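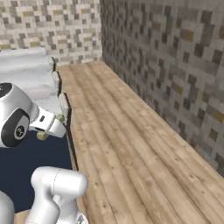 Der Aufbau des Arms Flellus in der Gemeinschaftswerkstatt Flornon erfolgte in zwei parallelen Strängen, der mechanischen Fertigung und der Erprobung der Steuerung im virtuellen Küchenmodell Salletti. Beide Stränge wurden über eine gemeinsame Parameterdatei gekoppelt, in der Gelenkgrenzen, Greiferöffnung und Montagehöhe hinterlegt sind. Als besonders anspruchsvoll für die Steuerung erwies sich der Übergang zwischen zwei Arbeitsflächen. In Abbildung 4 (oben) befindet sich der Greifer mit einem kleinen hellgrünen Objekt über dem Spalt zwischen der Marmorfläche und der hölzernen Arbeitsplatte, unmittelbar neben der abgestuften Kante. In dieser Stellung steht für das Handgelenk nur ein schmaler Korridor zulässiger Orientierungen zur Verfügung. Ein Teil des gehaltenen Objekts ragt zudem unter die Hand hinaus und muss bei der Abstandsberechnung als Bestandteil des Endeffektors behandelt werden. Die erste Fassung des Planers Tse berücksichtigte lediglich die Geometrie der leeren Hand und wurde entsprechend erweitert.

4.1 Fertigung und Abgleich mit dem Modell

Die tragenden Teile des Arms wurden an den allgemein zugänglichen Maschinen der Werkstatt gefertigt. Daraus ergaben sich Randbedingungen, die in einem institutionellen Labor in dieser Form nicht bestehen. Maschinenzeiten mussten im Voraus gebucht werden, und der Aufspanntisch der Fräse war nach jeder Belegung vollständig zu räumen. Bauteile mit mehreren Passflächen wurden deshalb so umkonstruiert, dass jede Fläche in einer einzigen Aufspannung bearbeitet werden konnte. Bei den Lagerschalen der Schulter war dies nicht möglich. Sie wurden paarweise gebohrt und anschließend von Hand ausgerieben, wobei die Zuordnung der Paare durch eingeschlagene Kennziffern gesichert wurde.

Das Simulationsmodell gibt die Kinematik des geplanten Arms wieder, während die Verkleidung vereinfacht übernommen wurde. Für die Kollisionsprüfung ist diese Vereinfachung unerheblich, sofern die Hüllkörper die gefertigten Teile an jeder Stelle einschließen. Der Nachweis wurde von Pui-shan Lu geführt, die sämtliche Gehäuseteile nach der Montage vermaß und die Messpunkte in das Modell zurückführte. An zwei Stellen des Unterarms überragte die Kabelführung den Hüllkörper. Der Hüllkörper wurde dort vergrößert, die Kabelführung blieb unverändert.

Der Abgleich der Gelenkwinkel erfolgte über eine Lehre, die am Fuß des Arms verschraubt wird. Nach jedem Ausbau eines Antriebs ist die Referenzfahrt zu wiederholen. Der Arbeitsstand vom 15. Juni gilt für alle im Folgenden berichteten Ergebnisse als Bezugsstand, spätere Änderungen an der Mechanik sind darin nicht enthalten.
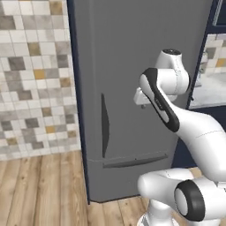

Die Wahl des Bezugsstands hat unmittelbare Folgen für die Auswertung. Zwischen Juni und August wurden die Endanschläge des dritten Gelenks versetzt, wodurch sich der nutzbare Winkelbereich verringerte. Trajektorien, die mit dem ursprünglichen Bereich geplant worden waren, lassen sich auf dem geänderten Arm nicht in jedem Fall ausführen. Auf eine nachträgliche Umrechnung wurde verzichtet. Stattdessen werden die betroffenen Trajektorien im Datensatz gekennzeichnet und bei Vergleichen zwischen Simulation und Aufbau ausgeschlossen.

4.2 Simulationsläufe

Im Modell Salletti wurden insgesamt 2784 Durchläufe gerechnet. Jeder Durchlauf umfasst eine Greifbewegung, einen Transport und eine Ablage. Ausgangslage des Objekts und Startstellung des Arms wurden innerhalb vorgegebener Grenzen zufällig variiert. Die Zeitgrenze betrug einheitlich 300 Sekunden Simulationszeit. Von allen Durchläufen wurden 63 wegen einer unzulässigen Berührung zwischen Arm und Umgebung abgebrochen. Die Abbrüche verteilen sich ungleichmäßig auf den Arbeitsraum und treten vorwiegend in der Transportphase auf, wenn der Ellenbogen nach außen geführt wird.

Eine Durchsicht der Protokolle zeigte, dass der Planer in diesen Fällen zwar eine zulässige Bahn gefunden hatte, der Regler ihr jedoch mit zu großem Nachlauf folgte. Die Abweichung lag vor allem im zweiten Gelenk, dessen Trägheit im Modell zunächst zu niedrig angesetzt war. Nach Übernahme der gewogenen Massen aus der Werkstatt wurden die Reglerverstärkungen neu bestimmt. Die Läufe mit den alten Verstärkungen bleiben in der Gesamtzahl enthalten, damit die Auswertung den vollständigen Entwicklungsverlauf abbildet. 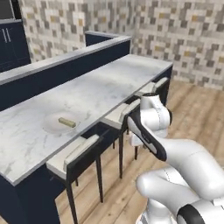 Für die Ablage gelten strengere Bedingungen als für den Transport. Der Greifer darf sich erst öffnen, wenn die Hand zur Ruhe gekommen ist, und der Rückzug muss ohne Berührung des abgelegten Objekts erfolgen. Als Zielbereich dient die gesamte Innenfläche des Tellers, eine mittige Lage wird nicht verlangt. Die Anordnung in Abbildung 4 (unten), in der der olivgelbe Block leicht außermittig und schräg auf dem runden weißen Teller liegt, erfüllt damit das Lagekriterium. Zu beachten sind ferner die drei Barhocker an der Vorderkante der Kücheninsel. Sie engen den Raum vor der Marmorplatte ein, und der Arm steht dort nahe am mittleren Hocker. Im Planer werden die Hocker einschließlich ihrer ausgestellten Beine als feste Hindernisse geführt. Eine gröbere Darstellung durch geschlossene Quader verkürzte die Rechenzeit, sperrte jedoch Stellungen des Unterarms, die für den Rückzug benötigt werden.

4.3 Übertragung auf den Aufbau

In der Werkstatt steht keine vollständige Küche zur Verfügung. Für die Übertragung wurde daher ein Prüfstand aus zwei höhenverstellbaren Platten errichtet, zwischen denen sich ein Spalt einstellen lässt. Die Hindernisse vor der Platte werden durch gepolsterte Stangen nachgebildet, deren Lage mit Bohrschablonen festgelegt ist. Der Prüfstand kann nach Gebrauch zerlegt und an der Wand gelagert werden, was die Nutzungsordnung der Werkstatt für alle größeren Aufbauten vorschreibt.

Die Inbetriebnahme erfolgt stufenweise. Zunächst wird jede Bahn ohne Objekt und mit verringerter Geschwindigkeit abgefahren, wobei eine zweite Person den Zustimmtaster bedient. Erst nach einem fehlerfreien Durchgang wird das Objekt eingesetzt. Weicht die gemessene Stellung eines Gelenks von der geplanten über die Toleranz hinaus ab, schaltet die Steuerung die Antriebe ab und hält den Arm über die Bremsen. Das Verhalten der Bremsen unter wechselnder Last ist im Modell nicht abgebildet und wird am Prüfstand gesondert untersucht.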